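Speaker notes – the Flirneck open day
Talk for the Istlow evening group, February. Slides in brackets where I need to remember to click.

OPENING (two minutes)

Say hello and thank Margareta Filip for setting up the projector.

Ask for hands: who has stood next to a working robot arm? Last time I asked this it was three people, and one of them meant a car wash.

Say what the talk is. In February, ten of us went to the open day at the Flirneck workshop in Callden. We went on the Sunday, when they let the public in. I am going to go through what we were shown, what we were told, and a few things I wrote down on the way home. I am not an engineer. If you have a technical question I will do my best or pass it to Jirayu, who used to fit control panels.

GETTING THERE (one minute, skip if running late)

The 38 bus stops at the end of the road. The sign for the workshop is on the side of the building and easy to miss, so we walked past it. Doors opened at 10.

[Click – map]

THE BUILDING

Flirneck rents the ground floor. Upstairs is Lecomte, who make shop fittings and have nothing to do with the robots, although the two share a kitchen. They had 200 visitors booked for the day, in small groups. Ours was taken round by Ecaterina Matei. She has been there since the start and spoke without notes, so I will try to keep up with her.

First room: benches, drawers of screws, spare cables on hooks. Mention the labels. Every cable has a paper flag with a number on it, and the highest one I saw was 281. Ecaterina said the numbering began as a joke and then became the only way to find anything.

Second room: the demonstrations. Stay on this part.

WHAT WE WERE SHOWN

[Click – list of three demonstrations]

1. Moving by hand. Valentin Dinu led the arm through a movement by hand and then had it play the same movement back. He did it slowly. He told us that most of his week is spent doing this and then looking at the recordings.

2. Stopping. There is a red button on the bench and a second one by the door. Valentin pressed the first. The arm held where it was and did not drop, which several people had been expecting. Two of our group were allowed to try. Explain that this took up more time than anything else because everyone wanted a go.

3. Working close to things. Maëlys Chevalier ran this one. She talked about how hard it is to bring a gripper near an object without touching it when you do not want to, and how shiny surfaces are a nuisance. A highlight moves when the camera moves, so the software can take it for an edge. She said that she would sooner work with a cardboard box than anything polished.

Pause here. Somebody always asks about speed. The answer we were given is that it can go faster than we saw, but with visitors in the room they keep it slow.

THINGS PEOPLE ASKED

Can it feel? Not in the way we do. Maëlys said they can tell from the motors when it is pushing against something.

What happens if the power goes? Valentin said it depends on the arm, and that theirs should be supported before you switch it off.

Is it going to take anybody's job? Ecaterina said that at present it makes jobs for three people, mostly tidying up after it. She did then give a longer answer about repetitive work. I have that written down if anyone wants it afterwards.

How much does it cost? They would not say. Jirayu Kaewmanee had a guess and I will let him share it.

TWO CLOSE VIEWS

[Click – both pictures together, leave them up during questions]

Point out the bright reflections on the radiator columns in the first one, and go back to what Maëlys said about shiny surfaces. In the second, point to the cables – one thick, the other thinner.
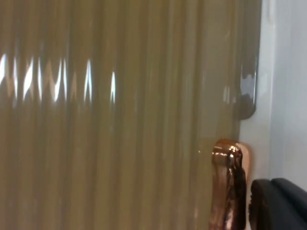
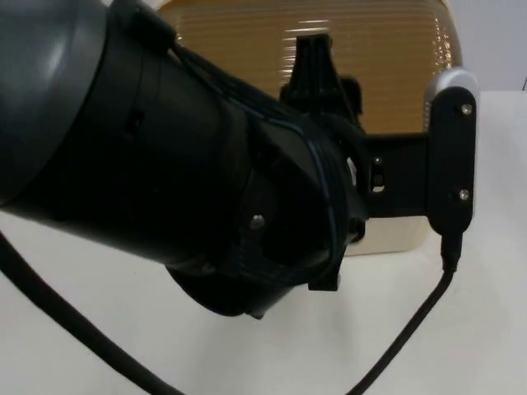 First picture: radiator and copper-coloured fitting, seen from the wrist. Second picture: the arm over the white work surface.

QUESTIONS, THEN NOTICES

Allow ten minutes. Repeat each question so the back row can hear it.

Flirneck will have another open day, no date yet. Names to Margareta on the sheet by the door, and please write clearly. Chairs to be stacked along the left wall.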